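How to enter a writing competition without wasting your entry fee

I have read for small prizes and sent work to plenty more, and I don't trust most of the advice that gets passed around. "Just be yourself" has never helped anyone format a manuscript. Try the following instead.

1. Find out who is asking
Look up last year's winners. If the site can't name any, close it. The Clomach anthology lists every contributor by name and year, and you can order a back copy. Plenty of others print everybody who enters and then sell them the book at a "contributor rate". You may be happy with that, but you should know it's a shop.

2. Work out the real cost
A fee of six pounds sounds harmless. Add the optional critique, the second entry at a discount and the gala ticket and you can be well past it. I once paid for a critique and got back four lines, one of which praised my "use of words".

3. Read the rights clause
You want first publication only, with the rights coming back to you afterwards. If the rules say "in perpetuity" or "all formats", write and ask what they mean. Ilham Osman did this with the Skumham prize and they changed the wording for her in April. Had they ignored her, she'd have kept the story and her money.

4. Obey the word limit
If it says 3076 words, however odd that looks, 3077 is too many. Check whether the title counts. Don't believe anyone who tells you judges like a rule-breaker.

5. Take your name off
Judging is often blind. Check the header, the file name and the document properties. Manju Ahuja read 110 entries for us one spring and eight had the author's name on every page. All eight went out unread.

6. Be suspicious of themes
"Journeys" means the organisers couldn't agree. Send your best piece if it fits at a stretch. Writing something new to match usually gives you a poem with a suitcase in it.

7. Send it early, then leave it alone
Forms crash on closing night. Save the receipt, note the results date and don't email to ask how it's going. 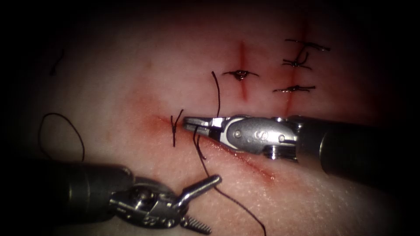 If the results date passes and you've heard nothing, one short, polite message is fair. After a second month of silence, I'd send the piece somewhere else, provided the rules let you withdraw it.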